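4.3 Setting up lane assist after a windshield or bumper repair

The Trudov lane assist unit has to be taught its position again any time the front sensor has been unplugged or moved. Allow 30 minutes. You will need the key, the Ceka handheld and its cable, and a tire gauge.

Before you start

Set all four tires to the pressure on the door label. Take heavy items out of the trunk. Fuel or charge level does not matter for this procedure.

CAUTION: Do not start with the parking brake off. The unit may pulse the brakes during step 5.

1. Park on level ground facing a flat wall, with the front bumper 112 inches from it. Measure from the center of the bumper, at floor height.

2. Turn the wheel straight ahead and leave it there. Set the parking brake.

3. Switch the ignition on without starting the motor. Plug the Ceka handheld into the port under the dash and wait for the green light.

4. Choose Driver Aids, then Lane, then Teach Position. Enter the four-digit code from the sticker on the sensor bracket – the older units have it on the back, so write it down before you refit the cover.

5. Press Start. The steering wheel may shake a little. Do not touch it or open a door until the bar reaches the end.

6. Unplug the handheld and switch off. Wait two minutes before you start the car.

Note: If the handheld shows fault 600, the code was entered wrong or the battery is low. Put the car on a charger and go back to step 3.

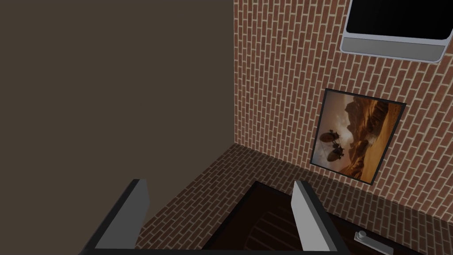
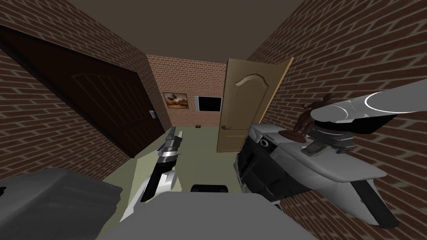
The sensor finds the wall by contrast, and the wall you pick makes a difference to how fast step 5 goes. Brick with pale mortar lines, as in both views, gives it plenty of edges to work from. A plain painted wall will do, but the bar moves more slowly. Avoid glass, gloss tile and roll-up doors. If the bar stops halfway, dim any lamp that shines straight at the windshield and press Retry.

7. Drive on a marked road above 30 mph until the lane symbol turns from amber to white. Keep both hands on the wheel, as the unit does not steer while it is learning.

If the symbol is still amber at the end of the drive, repeat from step 1. After a second failure, check the bracket for bends before ordering a new sensor.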